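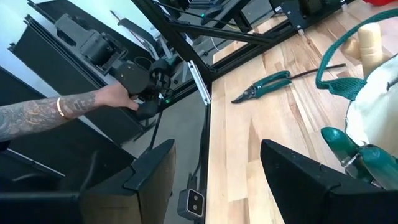 From: Makis Zacharopoulos
To: houseplants and balcony list
Date: February 14, 2023
Subject: Re: Lemon tree drops its leaves indoors

Dear Kalliopi, dear all,

Thank you for writing with so much detail. I will answer between your lines, and I hope you excuse the length. I have kept citrus in pots through winter for many years in Kositz, where it is too cold for them outside, and I made most of the mistakes that are possible to make.

Kalliopi Tsolakis wrote:
> I brought my lemon inside in the fall, before the first
> frost. It stands in the living room next to a big south
> window. In the last weeks it lost almost half of the leaves.
> They are still green when they fall, and the small stem
> stays on the branch.

This last detail is useful. When the leaf falls and the small stem stays behind, I look first at the roots, and not at insects or disease. In my experience the tree is in strong light but the pot is on a cold floor. The leaves are warm and want water, the roots are too cold to deliver it, and the tree lets the leaves go. You can check this with a simple kitchen thermometer. Push it into the soil in the morning and leave it there a few minutes. My trees were unhappy each time the soil was under 12 degrees Celsius and the sun was on the leaves.

> The floor is stone tiles. The pot is terracotta and stands
> in a saucer.

Then I am almost sure. Please lift the pot from the tiles. I use four pieces of cork under each pot, but a piece of thick wood also works. You can also wrap the pot in an old blanket for the winter. It is not beautiful, and my wife has told me so.

> I water it every Sunday, one liter. Maybe it is thirsty, so I
> started to give more.

Please do not give more now. A tree with half of its leaves drinks half of the water, and cold wet soil is the worst place for citrus roots. Forget the day of the week and use your finger. If the soil is dry to the second joint, water well, wait a little and then empty the saucer. If it is not dry, come back in a few days. In February one of my trees can stay 16 or 17 days without water, and it stands in a cool stairwell where it has almost no wish to grow.

This is the other solution, if you have such a place. A bright stairwell or a closed porch, between 5 and 10 degrees, lets the whole tree rest, top and bottom together. What citrus does not like is to be half asleep. But please don't move it now from the warm room to the cold one. It has had enough changes, and I would wait until next winter.

> The neighbor says I must cut all the bare branches. Should I?

Not yet. Scratch the bark with your fingernail. If it is green below, the branch is alive and it can make new leaves in spring. I lost a nice calamondin because I cut it in January with too much energy. Wait until you see new buds, then cut back only the dead part. The branches that have made nothing by June, you can remove without regret.

> And fertilizer? I have the Wernel liquid, it says 6 ml for
> each liter of water, the whole year.

I don't know this one, so I can't say if it is good. I would give none to a tree in this condition, whatever is written on the bottle. Start again when the new leaves are as long as your thumb, with half of the dose, and go to the full dose when the tree is growing well.

One more thing you did not ask. Is there a radiator under the window? Dry air brings spider mites, and a weak tree can't defend itself. Look at the underside of the leaves with a magnifying glass. If you see fine webs between leaf and stem, wash the tree in the shower with lukewarm water, with a plastic bag tied over the soil, and do it again after one week. For my small trees this was enough. For the big one I had to do it 4 times.

To the others on the list: I remember that somebody in Orkmont grew a yuzu in an unheated greenhouse and wrote to us about fleece covers. I could not find this message in the archive. If you are still reading, could you send it again? I would like to try it with my own yuzu, which is now too heavy for the stairs.

Kalliopi, please write how warm the soil is when you have measured it. And don't throw the tree away. I had one that was completely bare in March, and it had flowers the next year.

With kind regards,
Makis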